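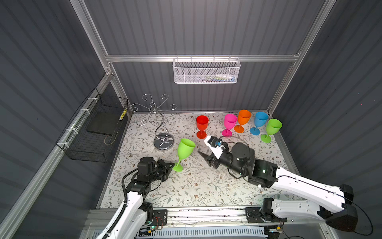

Papadakis Editorial Staff
Contributing Editors, Migration and Citizenship

Prirero Housing Program

The Prirero Housing Program is a temporary housing scheme for newly arrived refugees in Humcombe, a former mill town. It places families and single adults in rented apartments for their first months in the country and holds the lease in its own name until the tenants can take it over. The program does not decide asylum claims and has no part in choosing who is admitted.

Background

Before the program began, most refugees sent to Humcombe stayed in motels along the county road. Landlords in the town usually asked for a local credit record, two recent pay stubs and a deposit, which new arrivals could rarely provide. Motel stays often ran past the period covered by arrival funds, and children sometimes changed schools twice in one year as their parents moved between rooms.

The name Prirero comes from the street where the first office opened. The office later moved to the Futier Building, near the bus station, and kept the name.

How it works

The program signs a master lease with the property owner and sublets the unit to the household. Subleases run for up to 18 months. Rent is set at a share of household income and rises in steps as adults find work. At the end of the term the household may sign directly with the owner, move elsewhere or, in limited cases, ask for a short extension.

Each household is assigned a caseworker, who helps with school enrollment, utility accounts and Social Security paperwork. Applications are taken at the Futier Building on Monday mornings, and interpreters are available by phone. Applicants must show proof of immigration status -- an arrival record is normally enough -- and must have lived in the county for less than a year.

Size

The program has housed roughly 530 people since it opened, in 253 households. Single adults make up a larger part of the total than was first planned, and several three-bedroom units have been converted to shared housing as a result.

Funding

Money comes from rent, a county grant and private donations. The county grant covers deposits and repairs but cannot be used for salaries.

Criticism

Some residents have argued that master leases take apartments off the open market in a town with few vacancies. Tenant groups have raised a different complaint: subtenants have no direct claim against the owner when repairs are late. The sublease was later revised to set deadlines for heat and plumbing work -- other repairs are still handled case by case.

See also

Master lease
Refugee resettlement
Transitional housing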